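Sorting a junk drawer's worth of small stuff before a move?

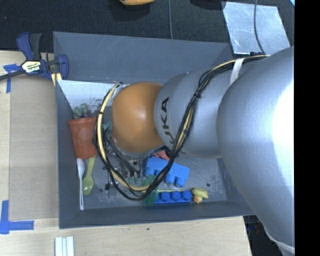 Hi everyone, we're leaving Utville in December and I have four kitchen drawers and a hall closet full of odds and ends: keys, batteries, picture hooks, bits of string my mother swore by. Do I sort it now or just tape it all up and deal with it at the new place? I keep sitting down to start and then reading old takeout menus for an hour!
Mei Kapoor

3 answers

Sort now, please, take it from someone who still has a taped box from two moves ago. Dump one drawer at a time on a towel, put a show on, and give yourself an evening for each. Anything you can't name goes. Keep the loose batteries apart from the keys and coins, and put tape over the ends of the 9-volt ones.
12 people found this helpful

just tape it. life is short

I'm a bit in between, Mei. I sorted the tools and the keys (label those!!) and let the rest ride along in zip bags. Good luck with the move, and keep a menu or two, they're fun to find later.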